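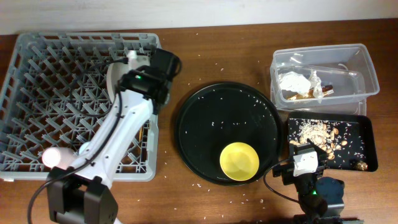
Rice on a wooden tabletop, with a gray dish rack at left.

The joke that gave Sena Mensah the most trouble is four words long in the original. A farmer in Skasside, drunk at his own engagement party, stands on a bench and tells his future father-in-law that he will bring him a goat. In the language of the film, the word for goat is one vowel away from the word for debt. The whole room laughs, and then the father-in-law stops laughing.

"I had 2 seconds," Mensah says. "That's all the time the line is on screen before the cut. I could have the goat or I could have the debt."

She spent most of a weekend on it. In the finished subtitles the farmer says, "I'll bring you a kid by spring." It loses the debt, and it adds a suggestion about the bride that the writer never put there. The director, Mawuli Ankrah, read it over the phone and asked for a day to think. Then he called back and said to leave it in.

Skasside is a comedy about two brothers who inherit a ferry and can't agree which bank of the river it belongs on. It did good business at home and was then picked up by Cordier, a small distributor that handles foreign comedies and not much else. This is an odd line to be in. Thrillers travel, and so do films about war or illness. Comedies mostly stay where they were made, and the people who buy and sell films will tell you the reason is language.

Shadi Geagea, who buys for Cordier, thinks that's half right. He has watched audiences laugh at a film with bad subtitles and sit quiet through one with good ones. What hurts a comedy, in his view, is timing. If the subtitle appears before the actor has finished the line, the audience reads the punchline and laughs early, and the actor is left talking into the noise. If it comes late, people have already looked at the actor's face and decided they missed something.

"You have to hide it until the last moment," Geagea says. "A long sentence you cut in two, and the second half you hold back. The viewer shouldn't know how the sentence ends until the actor does."

Mensah works this way as a matter of habit. She watches the film once through without stopping, then again with the script, marking every place where somebody in the film laughs or where she did. On Skasside there were 70 of those marks. She does them first, out of order, and fills in the ordinary talk afterward. Most subtitlers she knows start at the beginning and go to the end. She used to do that too, but by the last act she was tired and the jokes came out flat.

She came to the work from court interpreting, where you're not allowed to leave anything out. Subtitles are the opposite. A person can hear faster than a person can read, so a fair part of any fast scene has to go. The ferry brothers talk over each other constantly. In the argument at the landing, the younger one insults his brother's boots, cooking, singing and haircut in a single breath. On screen he gets as far as the boots and the singing.

Ankrah didn't mind losing the cooking. What he did mind was the songs. There are three of them, sung by passengers, and Mensah's first version had left them without titles altogether. Her thinking was that people could enjoy the tune. He wrote her a long letter about it. The second song is about a man who sells the same cow to everyone in his village, and it is, Ankrah argued, the plot of the film told in advance. She went back and did all three, in rhyme for the cow and plain for the others.

Payment is a sore point. Subtitlers are usually paid by the running minute, so a silent walk through a field costs the same as a family fight. Mawuli Agbenyega, who has done the job for 25 years and trained Mensah, says he learned early on to ask how many lines a script had before giving a price. He has turned down comedies for this reason. He has also taken several at a loss.

He saw Skasside at the Birnlow festival in July, in a hall with a noisy fan, sitting near the back so he could hear the audience. The goat line got a laugh. It came from the right side of the hall first and then from everyone else.

"I would have kept the debt," Agbenyega says. "But I wouldn't have got the laugh."

Cordier is opening the film on 20 screens this fall. Ankrah is already writing the next one, set in a school for auctioneers, who talk very fast. Mensah has been asked to do it. She hasn't read the script yet, and she has told him she wants to be paid by the line.

Comments

Kwame Kwofie
15 October 2022
Saw this last night. I speak the language and the goat joke is funnier in the original, but my wife laughed at the English and I didn't, so maybe they got it right. The cow song is very well done.

ferrygirl
I always wondered why some foreign films make me laugh too early! Now I'm going to notice it every time.

Minberg Film Club
We'd like to show this in the new year. Does anyone know if Cordier rents to clubs?

R. T.
They do, we had one from them last winter. Write to them early, they take a while to answer.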